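Skusstead Guitar Swap returns to the old Hullier building in April

FOR IMMEDIATE RELEASE

I get to write this one again, and I'm thrilled! The Skusstead Guitar Swap is coming back in April, and we've taken over the whole ground floor of the old Hullier building on the river side of town (park behind the bakery, the front lot fills up fast).

If you've never been, bring whatever you've stopped playing. Guitars, basses, pedals, small amps, straps, that mandolin your uncle left you. We have room for 525 people through the doors, and tables are free if you sign up before the end of March. After that they're $10 each.

The repair bench is back too, run by the folks from Flunemik, our local string shop. They'll restring your guitar while you wait, and I've talked them into giving a short talk on cables at 2 p.m. I used to buy the cheapest ones on the rack and wonder why my amp crackled, so I'll be in the front row with a notebook.

Music starts at 3 p.m. with Brynjólfsdóttir, a loud and very sweet band that sold me my favorite pedal at last year's swap. I still feel a little guilty about the price.

Doors open at 10 a.m. and kids get in free. Coffee and pie all day, cash only at the pie table, sorry!

To sign up for a table, stop by Flunemik or write to the swap through the contact form on our website. Reporters are welcome any time after doors open.

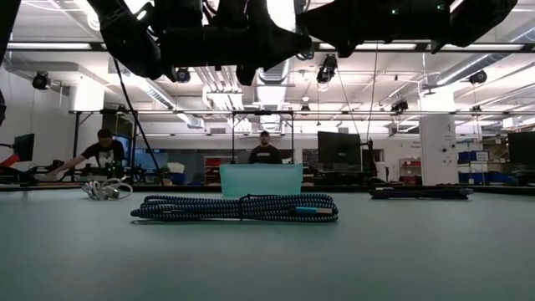
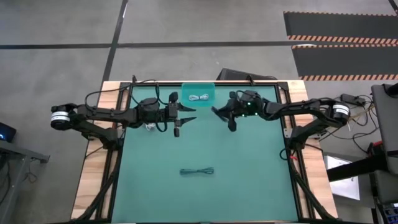

Tabletops at the ready. First picture: a coiled, braided cable.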